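Can machines do the chores yet? Frequently asked questions

Since we put up our page on robot arms at the repair bench, the mailbox has been full, and I love it! Most of you want to know one of two things: when will a machine fold my laundry, and when will one fix my computer. The answers are closer together than you might think. We've collected the questions that come up most at Kilmont Open Bench and tried to answer them in plain words. If yours is missing, write to Tomomi Ichikawa at the front desk and she'll pass it along.

Why do you talk so much about desktop computers?

They're a wonderful test. A desktop tower is a small room full of furniture: cables that flop around, latches that want a certain push, parts that slide in one way only. A machine that can work inside one has learned things that carry over to a dishwasher rack or a junk drawer. The job we care about most is at the processor socket, and for that the tower goes on its side with the panel off and the arm comes in from above. 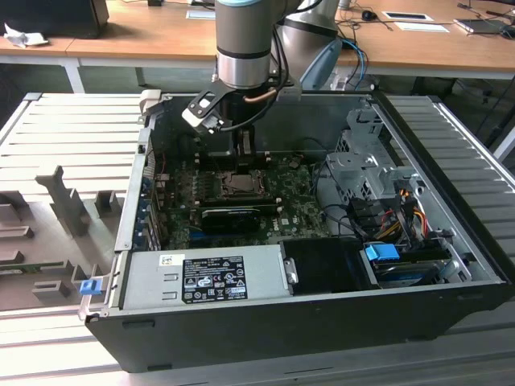
Kilmont, 16/09/2023

So, can a robot repair my computer today?

Parts of the repair, under the right conditions. If the case is already open, the model is one the system has seen before, and the part is easy to reach, an arm can do some very nice work. What it can't do is take a machine it has never met, listen to you say "it makes a funny noise," and sort it out from there. Finding the fault is still a person's job, and so is opening half the cases we get.

Which shop-floor chores are machines good at already?

Anything that repeats and stays put. Moving boxes of one size, driving the same screw in the same place, loading a part into a holder, sorting by shape. The Zastus warehouse across the river moves 800 totes on a shift with hardly a hand on them, and it's a joy to watch. Repair is the opposite kind of work. Every computer comes in with its own dust, its own missing screw and somebody's homemade cable routing.

What makes the processor so hard?

It's small, it's flat, and there isn't much to hold. On the desktop boards we see most, a metal frame presses the chip down into its socket. A lever has to be released and the frame swung up before you can touch the chip at all. Then you want to take it by two opposite edges and raise it straight up - any tilt or sideways drag and you risk damage. Putting one in is harder still, as the chip has to be turned the right way and set down level. Lejla Stoyanova teaches our beginner classes, and she spends a whole evening on this one step. People are nervous the first time and fine by the third.

The neighborhood matters too. Memory sticks stand close by, wires cross over, and a wide hand (human or otherwise) has to fit between them. Slim fingers help a great deal. 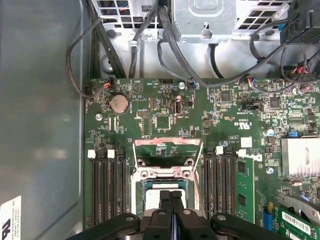 What about chores at home?

Vacuuming on a flat floor: done, and has been for years. Mowing a simple lawn, the same. Past that it gets patchy, and this is where I get excited, so bear with me.

Folding a towel can be done, slowly, if the towel is handed over in a decent state. A heap of mixed laundry with one inside-out hoodie in it is another matter. Loading a dishwasher works in good demos, with known dishes. Wiping a table is in decent shape. Making a bed, cleaning a bathroom, emptying a bag of groceries into a fridge that's already full - these are hard, and I'd be suspicious of any video that makes them look easy and cuts away a lot.

Why can a machine handle a tiny chip but struggle with a sock?

A chip is stiff and has the same shape every time. A sock doesn't. Cables are the socks of the computer world: push one aside and it springs back, or drags its neighbor along. If you want to judge how far along a repair robot is, ask what it does about the cables.

How do these machines learn a job like this?

Mostly by practice and by example. A person may guide the arm through the job many times, and software learns from those runs. More than one viewpoint helps a lot. A view from the side tells you where the arm is in relation to the case, and one close to the fingers tells you whether you're lined up with the chip. Small changes matter: shift the tower a little on the table, swap in a different board, and a skill that looked solid can wobble. Good teams make those changes on purpose.

How fast are they?

Slow, compared with Lejla. She can have a processor out before I've found my glasses. Speed will come, but I'd ask about other things first. Does it stop when something feels wrong? Can it tell a stuck part from a seated one? A slow machine that knows when to quit is worth having on a bench.

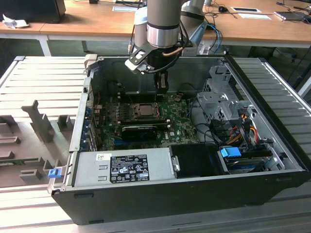

Will I need to take the cooler off before the processor can come out?

On a typical desktop, the cooler comes off first. It sits on top of the processor, so the socket can't be opened until it's out of the way. Let the computer cool, unplug it, and loosen the cooler's screws a little at a time, going corner to corner.

Will this put repair people out of work?

I don't see it at our size. There are far more broken computers than people with time to open them, and plenty get shredded with good parts inside. A machine that pulled chips and memory from retired office towers would give us more to fix with. The sorting, the testing and the talk with the owner would still be ours.

Can I buy a robot arm and try this at home?

You can buy a small hobby arm for $500 and learn a great deal from it. Don't expect it to work a processor socket. Try picking up dominoes, then stacking them, then plugging in a fat connector. Practice on a dead board you don't mind ruining. The Vornness library has beginner books on the subject, and the Kolev Street makers meet there again in November.

What chore would you hand over first?

Untangling the cable bin. I'd pay to watch it!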